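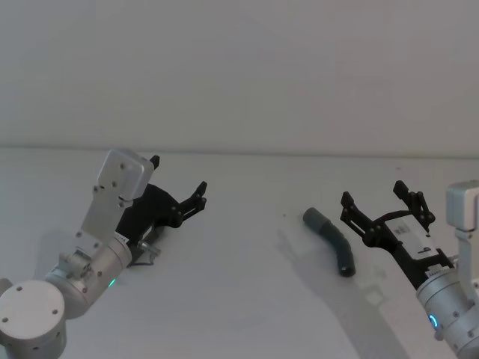 *White tabletop against an off-white wall, with a single small object between two grippers.*

# Rimileck Bread Log

A plain-text collection of sourdough bakes, kept by five people in five very different kitchens. Every bake gets one row, good or bad. We started it because we kept losing our notes (mine were on the backs of envelopes!) and it grew into something I look at nearly every morning before I decide what to mix.

There are 1110 bakes in the current release. 36 of them are rye-only, which is the part I'd love to see grow, and 12 are what Irena calls "bricks" and I call "learning."

## What's in the folder

- `bakes.csv` – one row per loaf or batch
- `starters.csv` – one row per starter, with flour, feeding ratio and who keeps it
- `flours.csv` – protein and ash where the bag listed them, blank where it didn't
- `notes/` – longer write-ups, one Markdown file each

## Columns in `bakes.csv`

| Column | Meaning |
|---|---|
| `bake_id` | Short code, baker's initials plus a running number |
| `starter` | Matches a name in `starters.csv` |
| `hydration` | Water as a percent of total flour, starter included |
| `dough_temp` | Right after mixing, in °C |
| `bulk_hours` | From end of mixing to first shape |
| `proof` | `counter`, `fridge` or `both` |
| `oven` | `pot`, `stone`, `tray` |
| `crumb` | 1 to 5, see below |
| `sour` | 1 to 5, by taste |
| `remarks` | Whatever the baker felt like writing |

Hydration trips people up, so please read that row twice. If you feed your starter at equal weights, half of it is flour and half is water, and both halves go into the sum. Early rows by Corentin Besnard left the starter out. He went back and fixed them all over one long weekend, bless him, and the old values are kept in `notes/hydration_old.md`.

## The starters

Four are active. **Plulto** is the oldest, a wheat starter kept stiff and fed once a day. It smells like yogurt and apples and it will climb out of any jar you give it. **Lornero** is whole rye, very sour, very forgiving. **Căpraru** came from a neighbor of Benoît Poulain and is the one to use if you want a mild loaf for people who say they don't like sourdough. The fourth has no name yet and is listed as `unnamed_4`. Suggestions welcome!

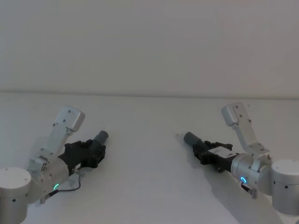 Plulto and Lornero have been baked side by side with the same flour and the same dough temperature 26 times now, and those paired rows are my favorite thing in the whole log. Filter on `remarks` containing `pair` and sort by `dough_temp`. Lornero moves faster in every warm pair. In the cool ones the two are close enough that I wouldn't bet on either.

## Scoring

Crumb is scored on evenness and tenderness together. A 5 can be open or tight, as long as it suits the bread. Pascal Bouvier bakes sandwich loaves almost exclusively and his tight, soft 5s are every bit as good as a holey country loaf. Please don't mark a pan loaf down for having small holes.

Sourness is personal. Mebrat Gebretsadik grew up on injera and her 2 is my 4, so compare scores within one baker before you compare across bakers. I tried averaging them once and got mush.

## Known gaps

- Dough temperature is missing from most of Irena Grabowska's first winter. Her thermometer died and she baked by feel (beautifully, I might add).
- Oven temperatures aren't recorded at all. Our dials disagree too much.
- Anything baked before May uses the old flour names. `flours.csv` has both.
- Very few enriched doughs. More brioche, please!

## Adding a bake

Copy the last row, change the values, and leave a cell empty if you don't know. An empty cell is far more useful than a guess. Use a period for decimals and keep commas out of `remarks`, or wrap the whole remark in double quotes.

I merge new rows on Friday evening, usually with a loaf in the oven. If two people have touched the same row, I'll write to both of you before changing anything.

## Reuse

Take it, chart it, bake from it. If you find a pattern in the bulk times, please send it over, and tell me which starter you used.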